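Monthly walkthrough — Prindwood building, ground floor and loading side
Thu 13 February
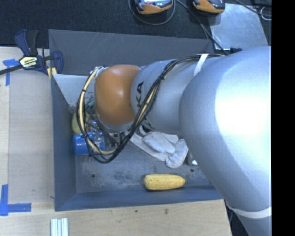 Pliter Facilities & Site Safety

Went round before lunch, short on time, so comments are brief. OK = fine, FIX = needs doing, WATCH = look again next month.

EXITS AND ROUTES

Front exit door, opens fully — OK
Side exit by the kitchen — FIX. Sticks at the bottom, needs a real shove. Same as January. Please don't prop it open with the bin again.
Rear exit, push bar — OK
Exit signs lit — FIX. Sign over the rear stairs is out. Tried the test button, nothing.
Corridor clear — WATCH. Flattened boxes leaning by the copy room. Moved them, they'll be back.

FIRE

Extinguishers in place, tags current — OK except kitchen, tag is torn and I cant read the date. Asked Aser to bring a new one.
Alarm panel — OK, no faults showing
Pull stations not blocked — FIX. Coat rack in front of the one at reception. Needs to go on the other wall.
Sprinkler clearance in storage — WATCH. Top shelf is stacked too high on the left. Keep it under the red line.

ELECTRICAL

Panel doors shut, space in front clear — OK
Extension cords — FIX. 2 daisy chained under the long desk in accounts. Unplug the heater first. The heater shouldn't be there anyway, see the memo from last winter.
Outlet covers — one cracked, room 12. Taped for now, work order 869 is in.
Cords across walkways — OK

FLOORS AND STAIRS

Entry mats — FIX, corner curling on the inside one
Stair treads, rear — OK
Handrail, rear — loose at the bottom bracket. FIX, this one first please
Salt bucket at the loading door — almost empty. Order more before the weekend.

LOADING SIDE

Dock plate — OK
Rack load signs — OK, 2,000 lb sign is back up on the end bay
Forklift daily sheets — gaps. Monday's is missing, and whoever does the late shift isnt signing. FIX
Eye wash — flushed it, ran clear. Tag signed.

FIRST AID

Kit, reception — low on large bandages
Kit, loading — OK
Contact list on wall — old. Still has the number from before Đàm took over the cleaning contract. New list goes up when I get it from them.

Not checked: roof hatch (no key), upstairs restrooms (being mopped). Will do both on the next round.

FIX items go back to the front office with initials next to each one when done. Handrail and exit sign by end of day tomorrow.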